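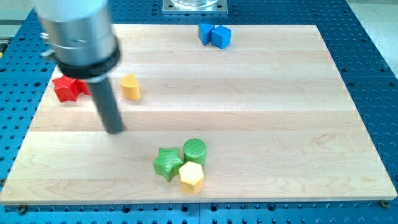
Catching up on the new season of Farkcombe

18/01/2022

I watched the first four episodes of the new Farkcombe over the weekend, and the fifth one last night. If you haven't started it yet, stop reading, because I'm going to say who goes home.

For anyone who skipped the first two seasons, it's a reality show where twelve people live in an old seaside hotel and try to get it ready for guests. Every week the guests vote on their stay and the person with the lowest score leaves. The winner gets a share of the hotel. It's slow, and I like that about it.

Episode one was mostly introductions. Edmund Baran got the most screen time, and it was clear by the first ad break that he was going to be the one who argues. He ran a restaurant for years and can't stand being told how to carry plates. Lucyna Sikora was in the background until episode three, when she took over the front desk and sorted out the double booking. She has been the best person on the show ever since.

The vote in episode four was close. Dariusz Kubiak finished with 449 points and Krystyna Jasińska had 61 more than that, so he was out. I didn't think he deserved it. He was given the top floor, where the heating had failed, and the guests marked him down for cold rooms. The show never said so during the vote. They showed it in one short clip the week before and then dropped it.

His exit interview was good. He didn't complain and he didn't cry. He said he missed his dog and he was looking forward to eating dinner at a normal time. Then he got in the car. I rewound it to see if Edmund came out to say goodbye, and he didn't.

Last night's episode was the talent evening, which they do every season. I skipped most of it. Guangming Luo played the accordion and was better than I expected. Edmund did a speech about soup. The guests had to sit through all of it before they got dessert, and you could tell from their faces.

A few smaller things:

The new host is fine. He talks less than the old one.

The music is too loud under the conversations. I had subtitles on for the whole kitchen fight in episode two.

They've changed the opening titles. The old ones had the gulls.

Krystyna and Lucyna sharing a room is the best pairing so far. They do the crossword together at breakfast and hardly talk to anyone else.

My sister thinks Krystyna will win. I think she's too quiet for the final, where the guests only meet each person for one evening. My money is on Lucyna, with Guangming second. Edmund will probably last until the week before the final. The editors need somebody to shout.

The final is in February, so there's time to catch up. I'll write about episode six when I've seen it, probably a day or two late again. I work Monday nights this month and have to record it.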